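Jul 29, 2018

Print notebook, Rudell pier set

Back from the lake with 600 frames on two cards. Copied both to the Montoya drive before doing anything else, then a second copy to the desktop. Catalog now stands at 1,843 for the summer, counting the fog mornings and the carousel.

First pass: threw out everything before the sky had any color in it. The long exposures from the end of the pier are soft. Wind was moving the tripod and I had the center column up, which I keep writing down and keep doing. The ones from the sand are sharp. Kept 12 to work on.

Light notes. Best color came well before the sun cleared the water, pink low down and a dull orange above it. Once it was up, the contrast was too much and the Ferris wheel went to plain black. I like it that way in two frames. In the rest the wheel runs into the roof of the ticket building and you lose the shape. Next time stand farther left, past the second set of stairs, so there is sky between them.

Turned around after sunrise and shot the hotel fronts with the light on them. Those are the easiest files of the lot. Hardly any work needed, just pulled the highlights down on the white railings.
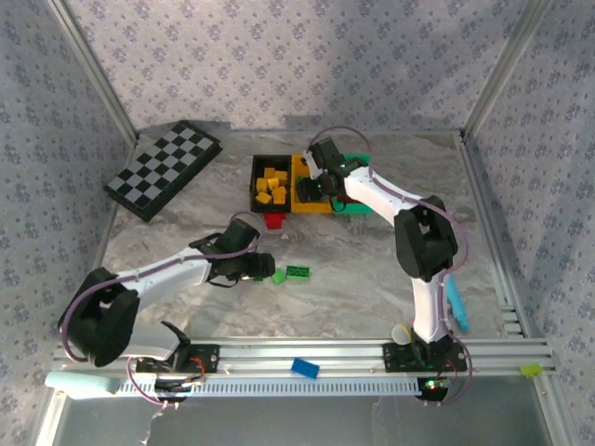 Test prints, all on the matte stock from Witska:

Print 1, wheel silhouette. Sky too magenta. On screen it looked fine, so I checked the profile and it was still set to the luster paper from the last job. Wasted sheet.

Print 2, same file, right profile. Much closer. Shadows blocked up along the bottom third where the sand should show a little. Lifted them and left the wheel alone.

Print 3. Good. There is faint banding near the top left if you hold it by the window. Ran a nozzle check and found a gap in light cyan. One cleaning cycle cleared it.

Print 4, after cleaning. No banding. Signed off on this one and wrote the settings on the back in pencil.

Print 5, hotel fronts. A touch dark under the room lamps. Brightened slightly and will reprint after the paper order comes. Down to the last few sheets.

Tridivgate wants the pier picture for their hallway, wider than anything I have printed from this camera. Cropped a piece at 100 percent and printed it letter size to see how the grain holds up. From arm's length it is fine. Up close the edges of the spokes look crunchy, so I backed off the sharpening and that helped.

To do:
Order matte paper, two boxes
Ask Tridivgate about frame depth before cutting any mats
Rename the Rudell folders so they match the rest
Clean the sensor - dust spot upper right in every sky
Go back in August when the sun comes up farther along the shore, and leave the center column down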